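Smoke alarm scheme, Kermont and Kvaran: where we've got to
27 April report for the Jinadora Fund
April 27, 2025

Hello Signe,

You asked for something short this time, so I'll try! The grant was for 800 alarms fitted in older homes across the two villages, and as of last night we've done 611. I'd hoped to be further on, but February was dreadful and we lost most of a fortnight to the coast road being shut.

Kermont is nearly finished. The terraces behind the harbour went quickly (once one house says yes, next door usually wants one too) and people have been lovely about letting us in. The flats above the shops are slower going, mostly down to landlords. I've written to three of them twice and rung the letting agent more often than she'd like, I suspect.

Kvaran is where the gap is. The farms are a long way apart and an evening's work up there might only get us four or five homes. Sigrún Ravn has taken over the bookings and moved us to Saturdays and early evenings, and we get far fewer locked doors now.

We had a kitchen fire in Kermont in March, at a house we'd visited in January. Chip pan. The alarm on the landing went off, the couple upstairs got out with the dog, and the crew from the harbour station had it out before it reached the hall. The kitchen's a mess but they're fine, and they've let us tell the story at the school talks.

Money next. We're within budget on alarms and a bit over on fuel, and I'd like to move 200 pounds across from printing to cover it, if you're happy. We've got plenty of leaflets left anyway. Flamik have held their price on the ten-year sealed units until the end of May, so I'd like to order the last batch before then.

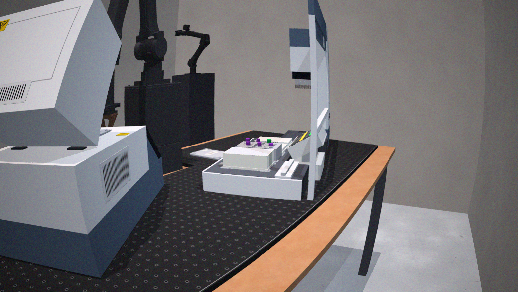 Computer-rendered view of a laboratory workbench.

Still to do: the rest of Kvaran, the flats, and a second visit to the homes where we only left a card. I also owe you the feedback forms, which are in a box under my desk and need typing up. Could you let me know about the fuel money by the middle of May?

All the best, and thanks again for being so patient over the winter.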